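Progress report on the two-arm cell, Killavham workshop
Prepared for Annelore Stöcker, Bondarchuk fund
26/02/2022

Dear Annelore,

Thank you for your patience while I got this written up. I had hoped to send it before the new panels went in, but the panels came first and the writing came second, as it usually does with us. You asked for plain news of how the cell is being looked after and where the upkeep money has gone, so I will try to give you both without too much wandering.

The largest piece of work since December has been the gripper on the right arm. It had begun to close a little unevenly, and Amedeo suspected the fingers before anything else. He was right, bless him. One of the mounting screws had backed out far enough to let the finger rock, and we had been blaming the software for it for longer than I care to admit! Both fingers have been off, cleaned, and put back with fresh screws and thread locker, and the same was done on the left arm while the tools were out. The whole job cost 67 euros in parts, and we now check those screws at the start of every week.

After the refit we went back to the hard part, working in close among soft, springy things that push back from every side. The little Christmas trees are very good for this. The needles get between the fingers and over the housing, and any play in the gripper soon makes itself known.
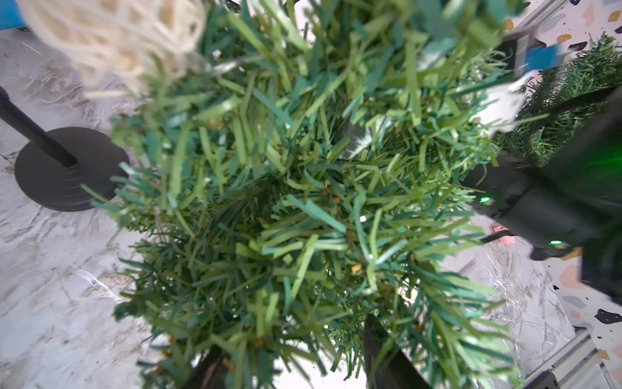
Gripper fingers in among the needles of one of the artificial trees, with the wire lights behind.

The needles do leave us with a cleaning chore. Bits of green strip find their way into the finger joints, so Khrystyna has added a soft brush and a flashlight to the drawer under the bench, and whoever shuts down for the evening goes over both grippers. It takes a few minutes and I would be sorry to see it skipped.

Next, the cables, which I know were on your mind after our last call. We have gone over every tie and clip on both arms, replaced the ones that had gone brittle, and moved each arm slowly through its full reach with one of us watching for snags. The corrugated cable on the left arm still hangs with more slack than I like past the elbow. I have asked Planusness for a quote on a proper set of guides, and I would rather wait for the right part than pull the cable tight and strain the plug at the wrist.

The frame itself has had a good going-over too. We squared the corner posts, tightened the bolts along the front rail, and lined three sides with the speckled print, which gives the cell a steady background whatever the light in the workshop is doing. The panels and fixings came to 700 euros, and that closes the line in your budget marked "enclosure." I have grown rather fond of them – they cheer the place up.

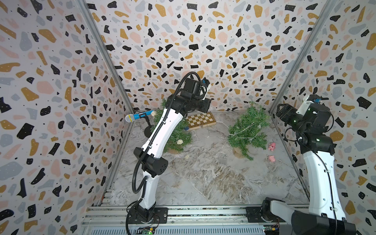

Natália Sokol wrote back on the draft of this report that she would like the base bolts checked on the same schedule as the finger screws, as a loose base could spoil the calibration of both arms at once. I think she is right, and it has gone on the weekly sheet.

Calibration is the one item still open. The left arm is finished and signed off. The right arm has to be done again now that its fingers have been refitted, and we have set aside 29 hours for that along with the repeat runs. If the Wilau team can lend us their gauge again we may need less, but I have not counted on it.

What I would ask of you is a yes or no on the cable guides once the quote arrives. Everything else is covered by what you have already granted, and the receipts are in the shared folder under the cell's name.

With warm thanks from all of us,
Bríd Moynihan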